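Home Meetings Minutes Documents Contact

Lorkell Water District
Minutes of the Distribution Working Group
October 9, 2024

1. Minutes of the August meeting

Approved with one correction. Under item 4, the pipe diameter on Bustamante Road should read six inches. The action list was carried forward except where noted.

2. Leak survey, north zone

The acoustic survey of the north zone is complete. The contractor, Fovell, listened at 736 fittings and logged 54 points of interest. These have been sorted by night flow and by depth of main. Points under the paved section of Bustamante Road will be checked a second time with correlators before any digging is approved. The group noted that traffic noise on that section makes single readings unreliable.

Fovell's report gives locations by valve number. The district's own map still uses the old numbering east of the rail line. Operations will supply a conversion table.

Action: Operations to send the table to Fovell and confirm receipt.

3. Meter replacement

The group reviewed progress on the meter program. Of the 1607 meters in the current phase, 129 remain to be changed. Most of these are in pits that are too shallow for the new lid and antenna. Two options were discussed:

- deepen the pit and reset the meter on a new base
- keep the pit and mount the antenna on a short post

The first option costs more per site but leaves nothing above grade. The second is open to damage from mowers and snow plows. It was agreed to deepen pits on public frontage and to decide on the others site by site.

Estimated reads continue for accounts not yet converted. Billing asked that final reads on old meters be photographed with the serial number in view — several disputes this summer could not be settled from the written slip alone.

Action: Field crews to attach photographs to the work order starting with the next route.

4. Pressure at Mullus Hill

Low pressure was again reported at the top of Mullus Hill in the early morning. The logger shows the drop lining up with the tank refill cycle. Moving the refill start earlier was supported as a trial. If the trial does not hold pressure, the booster setting will be reviewed. No change to the pressure-reducing valve at the foot of the hill is proposed at this stage.

Action: Operations to shift the refill start and leave the logger in place.

5. Hydrant flushing

Flushing will follow the same order as last year, working outward from the tank. Notices will go out with the bills. The dead-end main behind the school will be flushed twice.

6. Comments received on these minutes

Comments are added after the minutes as posted.

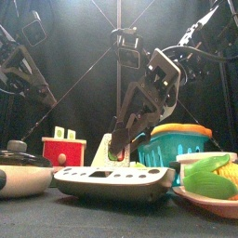
On item 3, please look again at the antenna posts. Our road has no curb and the plow runs well onto the grass, so anything standing above grade there will be gone by spring. I would prefer the deeper pit even if it means waiting longer for the new meter.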